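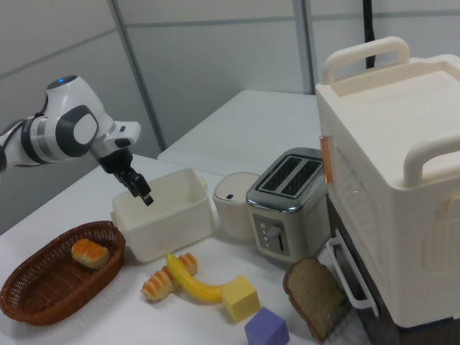
Figure 1. Kitchen layout with the white box in the middle, the bread basket beside it and the oven on the right.

Cluditz Tabletop Kitchen, Set 1905
Set-Up and Play Guide
Nuston edition, revised 29 January 2022

Section 1: Before You Start

Welcome to the tabletop kitchen! It is one of the best-loved sets in the Nuston play library, and once you have laid it out a couple of times you will be able to do it with a child hanging on each arm. The guide covers unpacking, the two layouts we like most, cleaning, and getting it all back into storage with the bread unsquashed.

You will need:
- a flat table with a wipeable top, at a height your players can reach while standing
- a damp cloth and a dry one
- the packing list from inside the lid of the carton
- somewhere off the floor to put the carton while you play

CAUTION: Check every piece before children arrive. Foam that has been bitten or torn goes in the trash, and so does any toy food with a sharp seam. Send the slip back with the set so we can replace it.

NOTE: Sets get mixed over the years, and yours may have a different fruit or an extra bread. That's fine. Anything food-shaped is welcome in the basket.

Section 2: Unpacking

1. Stand the carton on the floor next to the table and open the top flaps all the way.

2. Lift out the small pieces first. The foam cubes travel at the top, with the fruit under them and the bread under the fruit.

3. Put the small pieces straight into the woven basket. Don't sort anything yet (tempting, we know).

4. Take out the white box, the small white container and the toaster. Set them on the table wherever there is space.

5. Take out the oven last. Use both hands under the body for this part, even though the top handle looks so inviting.

6. Fold the flaps in and slide the carton away.

CAUTION: If your group also keeps a working toaster or oven in the room, put it away and out of reach before play. Little kids who have been told "go ahead, make toast" will make toast with whatever they find.

Section 3: Laying Out the Kitchen

Everything in this layout turns around the white box. It is wide, it is open, and small hands can drop things into it from any side, so it deserves the middle of the table. Figure 1 shows it there.

1. Wipe the tabletop and let it dry.

2. Put the oven on the right, with the window door facing the players. Leave enough table in front of it for the door and for whatever is going in or coming out.

3. Put the toaster next to the oven, slots up and control panel to the front. The round buttons are the first thing most children go for, and they should be able to see them from where they stand.

4. Set the small white container with the gray lid next to the toaster, toward the back. Its little button should face forward too.

5. Put the white box in front of these, near the middle.

6. Place the woven basket to the left of the box and a bit closer to the players. Keep one bread roll in it.

7. Lay the second roll on the table in front of the box, with the banana beside it or right on top. A bit of a jumble looks like somebody is in the middle of cooking, and children walk up to that much faster than to a neat row.

8. Put the foam cubes down last, near the front. We use the yellow one and the lavender one.

9. Lean the slice of brown bread up near the toaster, where it can be seen. What happens next takes care of itself!

TIP: What are the foam cubes? Butter, cheese, a bar of soap, plum jelly, a very square potato. Let the players decide, and go along with it when the answer changes halfway through lunch.

Section 4: First Games

Start with something that has an easy finish. Fill the box is the one we recommend for the first ten minutes.

Fill the box
1. Ask a player to pick one thing from the table and drop it into the white box.
2. Name it together as it goes in.
3. Keep going until the table in front of the box is clear.
4. Tip it all out again. For many players this is the whole point of the game, so leave plenty of time for it.

Bread shop
1. Move all the bread to the basket.
2. One player sells, one player buys. Foam cubes make good money.
3. The buyer carries the bread to the oven or to the toaster, and gets to say which.
4. Swap.

This works nicely with 2 players and is still fun with four, if you can find jobs for the others. Somebody always wants to be in charge of the oven door. Give that job out by turns and write the turns down.

Soup
1. Use the white box as the pot.
2. Everybody adds one ingredient and says what it is.
3. Stir with a hand. We used to send out a spoon with this set and it became a drumstick within minutes.
4. Serve into cups, bowls, hats or whatever your group has on hand.

NOTE: The banana is the piece most likely to leave the building. At our Gethin branch one came home in a rain boot in September, after being gone all summer. Check boots, hoods and doll strollers before you close the carton.

Section 5: Changing Over Between Layouts

After a few sessions your players will know the kitchen by heart, and a new arrangement wakes the whole thing up again. You don't need any new pieces for this. Moving the toaster from one side to the other is enough to start a long and serious discussion about who moved it.

1. Gather all the small pieces into the basket.

2. Clear everything else to the back edge of the table.

3. Wipe the front half. There will be crumbs, real ones, and we have never worked out how.

4. Decide which side the table opens from. If the children came from the left last time, set the bulky pieces on that side and leave the right side open.

5. Bring out a plate. The kitchen layout has no place to serve, and a plate turns cooking into a meal.

CAUTION: Do the changeover while the players are having a snack or are out of the room. Lifting big pieces over a row of small heads is no fun for anybody.

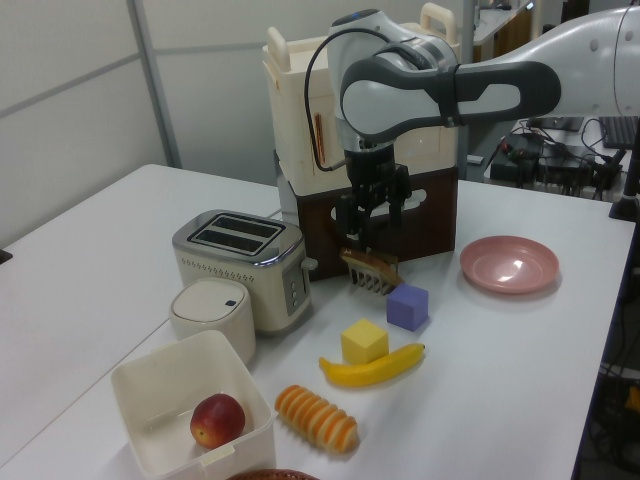 SECTION 6: THE BREAKFAST TABLE

Breakfast is our favorite layout, and we would happily set it up every time. The toaster moves to the left, the middle is for food, and the pink plate gets the right half of the table nearly to itself.

1. Set the toaster on the left with the small white container in front of it.

2. Build the tall stack at the back of the table: the dark brown wooden crate goes underneath, with its oval handle slot facing forward, and the cream box with the two carrying handles goes on top.

3. Press down gently on each corner of the stack. If it rocks, turn the crate until it sits flat.

4. Put the open white tub at the front left and drop the apple in. It's a handsome apple, red with yellowish patches, and it shows up beautifully against the white.

5. Lay the spiral-cut bread to the right of the tub.

6. Put the two foam cubes toward the middle, the yellow one in front and the lavender one a little behind it. Lay the banana just in front of the yellow cube.

7. Set the pink plate on the right. Leave it clear for now and let the players be the ones to fill it.

8. Keep the woven basket at the front edge, within reach.

CAUTION: The stack is for looking at and reaching around. It isn't a step. Check it again whenever someone has leaned on it.

Getting ready for breakfast

Breakfast doesn't begin with food in our house rules, it begins with getting up. That's where the comb comes in. It is brown and white, small, and easy to overlook among the bread, and it opens up a whole other half of the game: wake up, comb the doll's hair, wash hands, sit down.

1. Hand the comb to the first player and ask who needs to get ready.
2. When everyone has been combed (bears too), the comb goes away and the food comes out.
3. Ask what each guest would like on the plate.
4. Serve one guest at a time, then clear the plate back into the tub.

CAUTION: Combs are for dolls and stuffed animals only. Wash the comb in warm, soapy water after each session whether it was used on a child or not. You can't be sure.

TIP: If a player insists on putting the comb in the toaster, ask what kind of bread it is. We have had some excellent answers.

Section 7: Cleaning

1. Wipe the oven, toaster and small container with a damp cloth. Go around the buttons with a corner of the cloth wrapped over your fingertip.

2. Wash the toy fruit and the plate by hand and dry them right away.

3. Squeeze the foam cubes in soapy water, rinse them and stand them on a towel overnight. They hold much more water than you'd think.

4. Shake the basket outdoors, upside down. Don't soak it.

5. Wipe the crate with a barely damp cloth, then a dry one.

CAUTION: Nothing in this set goes in the dishwasher.

Section 8: Packing Away

1. Check the pieces off against the packing list.

2. Oven in first, door closed.

3. Toaster beside it, then the crate and the cream box if they came in the same carton. At Dinberg these travel separately.

4. Nest the small container inside the white box and fill the gaps with fruit.

5. Bread goes above the hard pieces, cubes above the bread. Put the comb in the envelope with the packing list.

6. Close the flaps. If they spring up, the bread is on its side.

Missing a piece? Write it on the slip and return the set anyway. Please tell us as well about any game your group came up with. The soup game arrived on the back of a slip, in purple crayon, and it goes out with every set now.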